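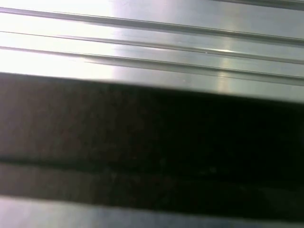 Brarnard reckons ridged metal is a nightmare to keep nice and you should just live with the marks. I don't want to live with the marks!! Its the draining area next to my sink, silver-grey metal, with raised lines running along it. Moved in here in June and every time the light comes in you see white chalky streaks down the sides of the ridges. Tried washing up liquid, tried a scourer (the soft side, mostly), tried one of those pink pastes. Flat bits come up ok, the grooves don't. Very hard water round here if that matters. How do you get into the grooves without scratching it? And is there anything to stop it coming straight back?

posted by Fliltuvitz
348 views

Kinnunen
Hard water so its limescale, washing up liquid won't shift that. First thing, find out what metal you've got. Try a fridge magnet. If it sticks it's steel of some sort. If it doesn't, could be stainless anyway (plenty of stainless isn't magnetic) or could be aluminium, so look for a maker's stamp underneath or ask the landlord.

If stainless: citric acid, 2 teaspoons in a mug of warm water. Lay strips of kitchen roll along the grooves, pour it on so they're soaked, leave 6 minutes. Then an old toothbrush, go ALONG the ridges, never across. Rinse loads. Dry with a tea towel straight away or you'll have fresh water marks by teatime. Bad bits might need a second go.

If aluminium: don't do the above, acid can dull it and leave it patchy. Warm water, bit of washing up liquid, soft brush, and dry it. Slower but you won't wreck it. No soda crystals either, they turn it dark.

Keep bleach well away from all of this, never mix it with anything acidic. And don't use the paste again till you know what you've got, some of them are quite gritty.

To stop it coming back, dry it after the last wash up of the day. Boring I know. I keep a cloth on the tap for it.

Milletlow
vinegar. works on everything

Brarnard
Still say leave it. Had a ridged drainer for years, looked awful for the first few months then it all went the same dull grey and I stopped noticing. Put a rack on top and you can't see half of it anyway.

One thing though, if its white and it doesn't feel rough when you run a nail along the groove it might only be the light catching it. Mine looks filthy from one side of the kitchen and fine from the other. Check it at night with the big light on before you go buying stuff.

@Milletlow not on aluminium it doesn't, see Kinnunen's post

Fliltuvitz
Thanks all. Magnet doesn't stick so none the wiser, going to ask the landlord before I put any acid on it. Did the nail test and its rough in the bottom groove and smooth in the others, so bit of both maybe?? Soapy toothbrush for now. Will report back if I rememeber

111 people found this page helpful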